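Chapter 4
Household Chores and the Limits of Automation

Putting food away takes a person a few seconds and very little thought. For a machine, it remains one of the harder jobs in the home. This chapter asks which chores can be handed over today and which cannot.
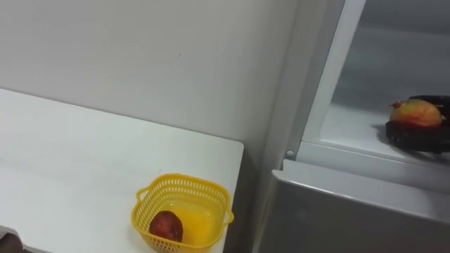

Figure 4.1 Fruit in a yellow basket on a table and in a black dish on a shelf.

Moving fruit between a table and a shelf requires a machine to find each piece, grip it without bruising it, and set it down at a different height. In the Karkham trials, directed by Bianka Nyitrai, a robot attempted 1,069 such transfers. Section 4.2 examines the 39 that ended with damaged fruit.

After completing this chapter, students should be able to:
Explain why soft, uneven objects are difficult to grip.
Compare chores in the home with similar tasks on the shop floor.
Judge a claim that a chore has been automated.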